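Questions about the teardown cell

This page covers the drive removal cell at Hotton. Anything missing, ask Rodica Lungu or put it on the sheet by the door.

Who can run the cell?
Anyone who has done the half-day session with Haiyan Wan. Holding cases for the arm is part of that session, so please don't step in as the second person without it.

How often do the finger screws need checking?
Every Thursday, before the first case goes in, and again after 80 drives. Use the hex key on the hook and nothing from the general toolbox. If a screw turns at all, take it out, clean it and refit it with thread lock. Leave it for 2 hours.

The fingers don't close evenly. What should I do?
Clean the pivots first. Dust from old desktop cases packs into the joints and one side starts to lag. Brush it out with the fingers fully open, then run the close test 7 times. If one side is still behind, stop and call Vija Grīnberga. Do not adjust the linkage yourself.

Does the gripper unplug the cables?
It can move a cable bundle aside. Power and data plugs on the drives are still a job for a person, and the mains lead comes out before the case reaches the bench.

Why does a tray slip when it is picked up?
Usually the grip force is still set for bare drives. Trays need setting 18. The plastic flexes a little at that force — this is fine.

Can the case be clamped?
Towers with straight sides can. Anything with a loose panel is held by hand at the edge, well away from the fingers.

When do the fingertips get replaced?
When the edge feels rounded under a thumbnail. Spares come from Bollum and take a while, so tell Yaqin Yao when you open the last pair.

What does the wrist camera show in normal use?
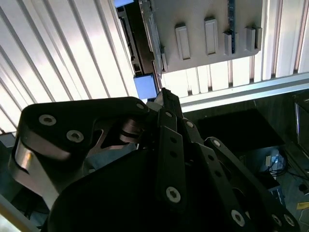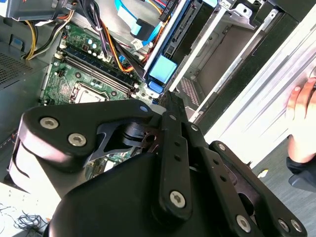
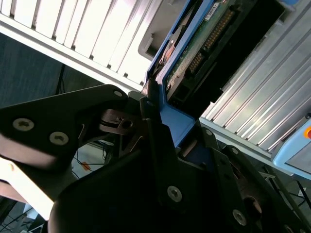
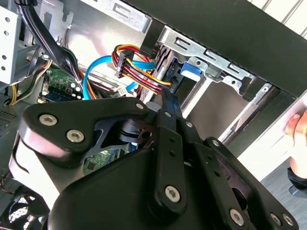 Wrist camera views of the gripper at work, Hotton cell. The hard drive in its blue tray is in the third picture.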